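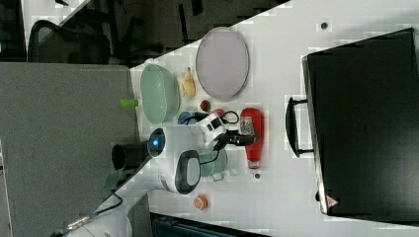
November
By the Sasta press office

INHAM – Sasta will extend its kitchen goods exchange to all 11 of its stores starting this month. The program lets customers trade in used bowls, plates, colanders and small appliances for store credit.

The exchange began as a trial in 3 stores in the Inham area. Over the trial period, 344 households brought in items. Of the goods accepted, 187 pieces have been resold, and the remainder are on the shelves at the Inham store.

Items must be clean and free of chips or cracks. Appliances need their original cord and are tested before a credit is given. Knives and nonstick pans are not accepted.

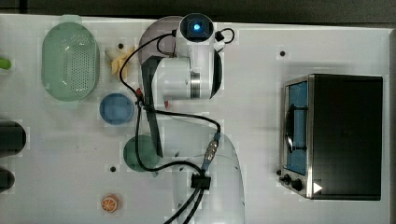

Bivari, the housing group, said its tenants had asked for a drop-off point closer to home and that it would like to see one at its Chiu Street building. Sasta is reviewing the request and expects to answer by spring.

Credits are valid for one year and can be used on new or used goods. Exchange desks close one hour before each store does.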